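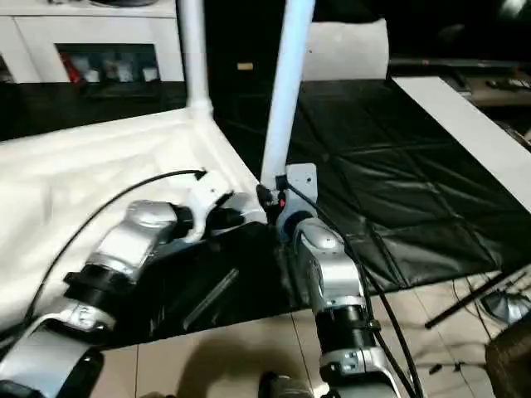
Elvira Alvarado wrote to us that on her shift people were less afraid of the new arms than of the new checklist. Her message made us rewrite this page, and I put her main points into the steps.

How to hand over a bench task to a two-arm station

You need: one task, the people who do it today, and one hour per day in the first weeks.

Step 1. Write the task down together with the workers
Do not write it in the office. At Pretosbridge we did this in June, and the list from the office had 4 steps missing. The workers knew all of them — for example, how you turn a part a little before you let it go.

Step 2. Divide the task
Mark every line with A (arm) or P (person). Holding, carrying and placing are usually A. Looking for damage, deciding and calling the supplier stay P. If you are not sure, write P and come back to it after a week.

Step 3. Prepare the table
Cover the surface with a cloth if the parts are thin or smooth, and choose a cloth in a color that makes the part easy to see. Fix the cables so that no arm can pull on them in its longest reach. Move each arm slowly to its end positions before the first part comes.

Step 4. Agree who can stop the station
Everybody can. Write this in the shift plan, and also write that a stop is not counted against the person. In our first version this sentence was missing and people waited too long before they pressed the button.

Step 5. Change the job sheet
The person at the station now does three things: prepares the parts, watches, and sorts out the mistakes. This is different work and it makes you tired in another way. We change the person after two hours. Elvira asked for shorter turns in the night shift, and we are still discussing it.

Step 6. Keep a log
We use Brekonano for this, but paper is also fine. Write the time, what stopped, and who restarted it. In our log we had 1137 parts and 71 stops. Most of the stops came from parts which were put down at a wrong angle, so we went back to Step 3.

Questions about the job sheet go to the Chávez office, second floor.

Last changed: 2020-11-08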